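Running a Small Site, Unit 6: Domain Names, DNS and the Move You Keep Putting Off
Course handout, February 2024

Read this before the lab. The lab assumes you know what a nameserver is, and last term's group spent most of the session finding out.

6.1 Three bills, three companies

People say "my website" as if it were one thing. It's usually a domain registration, a DNS service and a hosting account, and the fun starts when these live in different places. Our practice company, Tinadora, registered its domain with Flerkance, runs its DNS at Jilus and keeps its files at a third outfit that changed its name twice. The login details are in an email to someone who left in December.

Before you touch anything, write down:

Who the registrar is, and which email address it sends renewal notices to
Which nameservers the domain points at
Every DNS record currently in place, including the ones that look like junk
Where the mail goes

The junk-looking records are often the ones that make email work. Delete a long TXT string because it offends you, and the invoices start landing in spam folders.

6.2 Records you will meet

An A record points a name at an IPv4 address. AAAA does the same for IPv6. CNAME says "this name is another name for that one," and it can't share a name with other ordinary records, so don't put one on the bare domain unless your provider offers a workaround. MX says where mail is delivered. TXT holds text, which in practice means proof that you are who you claim to be.

6.3 TTL, or how long the world remembers

Each record carries a time to live, given in seconds. A resolver that has looked up your record may keep the answer until that time runs out. Set it to 60 and a change is picked up fast. Leave it at a full day and some visitors will admire your old site until tomorrow. 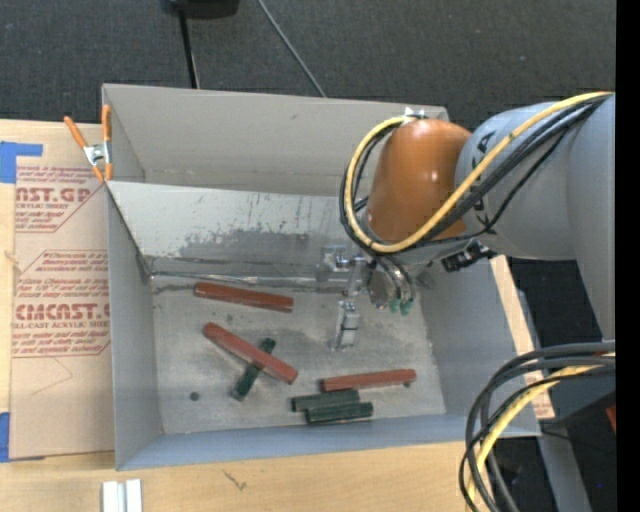
When should you lower the TTL before a move?

At least one full old TTL ahead of the switch. If the record is set to a day, lower it more than a day early, because resolvers holding the old answer also hold the old expiry. Lowering it five minutes before you move is a popular choice and does very little.

6.4 Order of work

Copy the site to the new host first and test it there using your hosts file. Lower the TTL. Change the A record, and the AAAA record if there is one (there is one, you forgot it). Leave the old hosting account running until its logs go quiet. Then raise the TTL again and cancel the old account, in that order.

Phùng, the second practice company, cancelled first. Its site was down for 70 minutes and its contact form lost every message from the past year, which had been stored on the old server and nowhere else.

6.5 Renewals

Turn on auto-renew and check that the card on file hasn't expired. Use a shared mailbox for notices. Put your own reminder in the calendar 45 days ahead as well. Registrars do send warnings, but so do the people pretending to be registrars.

For the lab

Bring the record list for your practice domain. You have 60 minutes. Part B is worth more than Part A, so don't spend the whole time picking a color for the holding page. Written answers go up to 400 words, and screenshots of a terminal don't count as words.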